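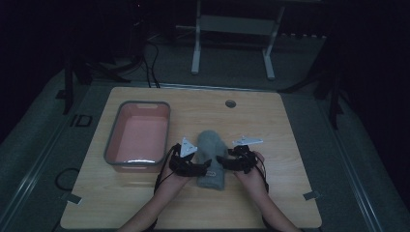 Pink bin on the left, gray knit one next on the table

Eun-ji Cheon
Posts: 1273
Sorting the winter knits before they go away in March. One shallow bin per person. My question is whether to fold singles flat or hold them back until the match shows up. I have 11 with no partner.

prarkholm_attic
Hold them back. If a single goes in the bin you forget it's a single.

Delleck15
Disagree. Flat in the bin, cuff toward you, label up. The other one usually surfaces in a coat pocket and then you know where its partner is. I did 16 pairs that way last year and lost one.

prarkholm_attic
One lost is still one lost. I use a paper bag on the closet door.

Myung-ja Shim
Is the gray one a sock or a mitten? I can't tell from the shape. If it's wool, wash it first. Moths go for worn knits.

Eun-ji Cheon
Mitten. Wool blend, washed already – cold, dried flat.

Delleck15
Then fold it once across the middle and put it in. Don't roll it, the cuff stretches.

Myung-ja Shim
I roll mine and the cuffs are fine.

Eun-ji Cheon
Going with the paper bag for the singles for now. Pairs get folded once.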